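Section 5. Restoring files from a Grondlow backup

Use this procedure to bring back single files or whole folders from an existing backup set. To restore a full system disk, see Section 6.

Before you start

Sign in with an administrator account. Close any program that has the files open. The target drive needs free space equal to the size of the restored files plus 5 GB for temporary data.

5.1 Restore selected files

1. Open Grondlow and click Restore in the left menu.
2. Choose the backup set. Sets are listed newest first.
3. Click Browse Contents. Large sets can take up to 40 seconds to load.
4. Check the box next to each file or folder you want.
5. Under Destination, pick Original Location or New Folder.
6. Click Start. Leave the window open until the bar reads 100%.

Caution: Original Location overwrites newer copies with the same name. Overwritten files cannot be recovered from the Recycle Bin.

Note: If the set is encrypted, you will be asked for the passphrase after step 3. Grondlow support cannot reset it.

5.2 If the restore stops

Error 38 means the backup drive was disconnected. Plug it back in, wait for the drive letter to appear, and click Resume.

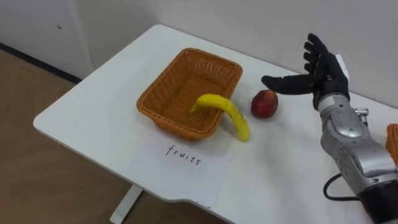
Photo: Poppy Entwistle

If Resume is grayed out, go to Tools > Logs, save the log file, and start again from step 1. Files that were already restored are skipped when Skip Identical is on.

5.3 Check the result

Open two or three restored files before you delete any backup set. To compare all of them, click Tools > Verify.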